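Verbeke and Virner Report Result on Teaching Two-Arm Robots With Changing Backgrounds

Patterned walls and floor mats, swapped between recording sessions, helped a robot policy keep working in places it had not been trained in
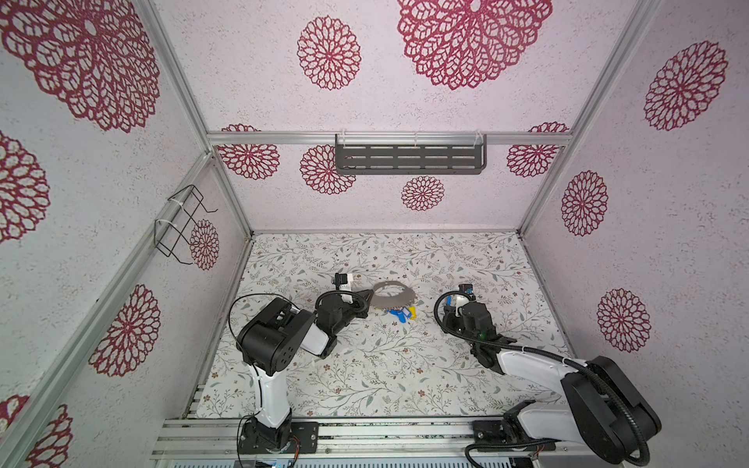
The two-arm cell fitted with medallion-pattern panels and a floral floor mat. A gray toothed ring lies between the grippers.

February 21, 2024 – Verbeke, a maker of automation equipment for small assembly shops, and the research firm Virner today released the results of a joint study on how the look of a workspace affects what a robot learns in it. The study found that a policy trained on demonstrations recorded against many different printed backgrounds lost much less of its performance when moved to a new workspace than a policy trained against a single plain one.

The work was carried out in an enclosed cell with two robot arms facing each other over a shared work area. The study, named Drusta after the software used to plan and log the recording sessions, covers one family of tasks: picking up a small part, handing it from one arm to the other, and placing it at a target position.

The problem

Many current methods for teaching robots rely on demonstrations. A person guides the arms through a task many times while cameras record what the arms see. A neural network is then trained to produce similar motions from similar images.

Policies trained this way often do well in the room where the recordings were made and poorly elsewhere. A new tabletop, a different wall or a poster in view of the camera can be enough to make the arms miss a part they handled without trouble the day before. The network has learned to use parts of the image that have no bearing on the task.

The usual answer is to record in many different rooms. For a small company this is slow and expensive, as the arms have to be moved, mounted and calibrated each time. Verbeke and Virner set out to test whether much of the benefit could be had without moving the arms at all.

The method

The cell is built on an aluminum frame. Printed panels are attached to the walls and ceiling, and a printed mat covers the floor of the work area. Panels and mats are made as separate items, so any wall set can be combined with any mat. The prints include floral designs, geometric designs, speckled and stone-like textures, and a number of plain colors.

Fixtures such as racks and shelves are hung on the frame in some sessions and left out of others. They play no part in the task. They give the cameras edges and shadows that the network has to learn to ignore.

Each gripper carries its own wrist camera, and a fixed camera views the work area. During a session the backgrounds stay the same. Between sessions the operators follow a schedule produced by the Drusta software, which picks the next wall set, mat, fixtures and parts. The software also records the choice with every demonstration so that results can later be broken down by background.

Two versions of the data set were made for the comparison. Both contain 2,000 demonstrations of the same tasks, recorded by the same operators on the same arms. In the first, every demonstration was recorded in front of plain gray panels with a plain gray mat. In the second, backgrounds were changed according to the schedule. The same network was trained on each version with the same settings.

Results

Both policies were first tested in the cell where the data was recorded, with plain gray panels in place. Each made 100 attempts. The policy trained on plain backgrounds completed 91 of them and the policy trained on varied backgrounds completed 88. The authors do not consider this a meaningful difference.

The policies were then moved to a second cell, at Verbeke's Zeltov site, with the same model of arms and a layout the network had not seen. Each again made 100 attempts. The policy trained on plain backgrounds completed 34. The policy trained on varied backgrounds completed 76.

A further test looked at how much data is needed. A policy trained on only 700 of the varied demonstrations completed 63 attempts out of 100 in the second cell, well ahead of the policy trained on the full plain set.

The authors also tested changing the backgrounds in software after recording, by replacing the pixels behind the arms with other images. This helped, but less than the physical panels did. The policy trained this way completed 55 attempts in the second cell. The report suggests two reasons for the gap. Physical panels change the light falling on the arms and the parts, which the pixel replacement did not reproduce. The replacement also left small errors along the outlines of the grippers, mostly in the wrist camera images.

Limits of the study

The result applies to one type of arm, one network design and a small group of tasks. The second cell used the same arms as the first, and the study does not show whether the method helps when a policy is moved to different hardware.

Changes in lighting were not tested separately. Both cells are indoors and have steady overhead light. The authors expect that daylight from windows would lower the results for all of the policies.

Shiny parts remained difficult. In the second cell, failed grasps on bare metal parts made up more than half of the failures of the varied-background policy. Changing the backgrounds reduced these failures only slightly.

The study also did not find a clear answer to how many different prints are enough. Gains were large for the first few wall sets and smaller after that, but the order in which sets were added was not varied.

Cost and time

Changing a full set of panels and the mat takes two operators less time than recalibrating an arm after a move. The arms stay bolted to their mounting plates throughout, and the fixed camera is checked against a printed target after each change. Prints were ordered from a commercial printer as flat sheets and cut to size in the workshop.

Availability

The technical report, the cutting plans for the panels and the scheduling part of the Drusta software will be made available at no charge for research use. The recorded demonstrations will follow in July, once the camera calibration files for the earliest sessions have been checked.

Verbeke and Virner plan to continue the work with a second set of tasks that involve soft materials, including cloth bags and foam inserts. Lighting will be varied on a schedule in the same way as the panels.

About Verbeke
Verbeke designs and builds compact robot cells and feeding equipment for companies with short production runs.

About Virner
Virner carries out contract research in robot learning and machine vision.

Contact: Verbeke Press Office | © 2024 Verbeke. All rights reserved. | Back to top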